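Product Review: Westerberg Personal Breath Alcohol Monitor

The Westerberg monitor is intended for adults in outpatient alcohol treatment who have agreed to regular testing at home. Our counseling staff used the device for 60 days at the Posero clinic, alongside the Dalik model already in service there.

Setup required eight minutes. Readings appear within 30 seconds, and the display is large enough for clients with limited vision. The memory holds 100 results, which a counselor can review with the client at each visit.
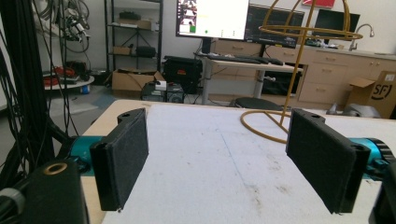
Drostisness Recovery Services, Review Desk

Mouthpieces are sold separately and must be replaced after every test. This adds to the monthly cost, and clients should be told so before enrolling. The battery door is stiff.

No home monitor is a substitute for medical supervision during withdrawal. Within a structured program, the Westerberg is recommended. The Dalik remains the better choice for shared use. A revised manual is expected in April.

Posted 3/7/26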